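夜道で止まったロボットと、配線まわりの直し方

ガレージ工作のページなのに、今回はちょっと怖い話から始めます。うちの自作走行ロボット、夜の試運転のまっ最中に道の真ん中で止まりまして。ここまではよくあることなんですが、問題はそのあと。のぞきこんで車輪のあたりに手を出したら、いきなり動き出したんです!指は無事でした。でも作業手袋の先が車輪とフェンダーのすき間に持っていかれて、しばらく心臓がばくばくしてました。

一緒に歩いていたKobina Dogbeさんには「まず電源を切ってから触れ、って自分で書いてたよね?」と言われました。はい、書きました。このページに書きました……。

同じことをやりそうな方のために、調べたことと直したことをまとめておきます。掃除ロボットや電動の台車を改造している方にも使えるところがあると思います。

■ 止まった原因はギボシ端子

操作用のタブレットに残っていたエラーは3061。Kernovのモータードライバーの説明書を見ると「制御側の電圧低下」とあります。最初はバッテリー(Trarico製の中古)がへたったんだと思って、充電し直して、もう一回走らせて、また同じ場所で止まりました。道路のちょっとした段差を越えたところです。

段差で止まるなら、疑うのは電池より接点ですよね。カバーを開けてケーブルを一本ずつ軽く引っ張っていったら、制御基板に行くプラス側のギボシがすぽっと抜けました。かしめが甘かったんです。被覆の上から噛んでいて、芯線はほんの数本しか押さえていませんでした。振動で離れて止まり、私が車体にさわった拍子にまたつながって、走る命令がそのまま残っていたから動き出した、というわけです。

かしめのコツを書いておくと、
・被覆は端子の筒の長さに合わせてむく。長すぎても短すぎてもだめ
・芯線をよじってから入れる。ハンダは盛らない(根元で折れやすくなります)
・ペンチで代用しない。ギボシ用の圧着工具を使う
・かしめたら必ず引っ張る。抜けたらその場でやり直し
・端子から手のひらひとつ分のところで結束バンド留め。少したるませておく

最後の「たるませる」を私はずっと見た目優先でさぼっていました。ぴんと張った配線はきれいなんですよ、きれいなんですけど、揺れるたびに端子が引っ張られます。

■ 勝手に再起動させない

こっちのほうが大事です。電源が戻ったとたんに走り出す設定は、家の中で遊んでいるうちは便利なんです。外でやってはいけません。

いまは自己保持リレーを入れて、一度電源が落ちたら緑のボタンを押し直すまでモーターに電気が行かないようにしました。プログラム側にも起動時に速度の命令をゼロに戻す一行を足しましたが、ソフトだけに頼るのはやめたほうがいいです。私が頼っていたのがまさにそれで、制御基板が止まっていたらソフトも何もないですからね。

非常停止ボタンも付け替えました。前のは押している間だけ切れるタイプ。これだと手を離したら戻ってしまいます。回して解除する、押し込んだまま止まるタイプにしてください。取り付けはM4のネジで、ゆるみ止めのナットを使いました。場所は車体の後ろ、前にまわりこまなくても手が届くところがおすすめです。

■ 夜に走らせるときのこと

ライトは600ルーメンのものを前向きに付けています。最初は明るければ明るいほどいいと思っていたんですが、手前の路面ばかり白く光って、遠くがかえって見えにくいんですね。カメラの自動露出がそっちに引っ張られるみたいです。角度を少し上げて、前に出した部品に光が当たらないように黒い紙テープでひさしを作ったら、だいぶましになりました。ただし上げすぎると歩いている人の顔に当たるので、ほどほどに。

それと、配線の修理は夜の道端でやらないこと。しゃがんだ人は車から見えません。止まったら電源を切って、歩道まで押して戻して、あとは明るい作業台で。うちは押して動かせるようにクラッチを外せる構造なんですが、そうでない方は台車を一枚持って出るといいですよ。反射ベストは私もKobinaさんも着ることにしました。

■ 出かける前の点検

紙に書いてガレージの扉に貼ってあります。
1 非常停止を押して、車輪が止まるか
2 走行中に主電源を落として、入れ直しても動かないか(車体を台に載せて車輪を浮かせて)
3 ギボシを全部引っ張る
4 ヒューズの予備があるか
5 ライトの向き
6 手袋は指先の余らないもの

2番は絶対に床でやらないでくださいね。一回やって、ほうきの柄が折れました。

コメント(4)

Bernice Ansah
2024年5月3日
読んでいて手がきゅっとなりました。うちの草刈りロボットもたまに庭の端で止まるんですが、ギボシを見てみます。圧着工具はどこのを使っていますか?

豆電球
電圧低下のエラーで電池を新品に替えてしまった者です……先に読みたかった。ケーブルを引っ張るだけなら今夜できますね。

Eltbyの工具箱
自己保持リレーの件、賛成です。ついでにリレーの接点容量も確認を。小さいリレーにモーターの電流を直接流して、接点がくっついてしまった例を見たことがあります。くっつくとボタンを押しても切れません。

管理人
みなさんありがとうございます!Berniceさん、工具はAgbenyegaの小さいほうです。握りが途中で戻らないラチェット式なので、かしめ不足になりにくいです。草刈り機のほうは刃がありますから、見る前にかならず電池を抜いてくださいね。豆電球さん、引っ張るときも電源は切ってからで。Eltbyの工具箱さん、接点容量はまったく見ていませんでした。さっそく調べたら余裕がぎりぎりだったので、大きいものを注文しました。届くまで夜の走行はお休みして、車輪を浮かせたままの試験だけにします。
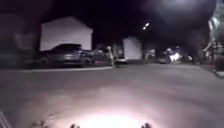 リレーを替えたら点検の紙にも一行足して、ボタンを押したときに接点がちゃんと離れているか、テスターで当たるようにするつもりです。配線図も描き直すので、7月の更新で載せますね。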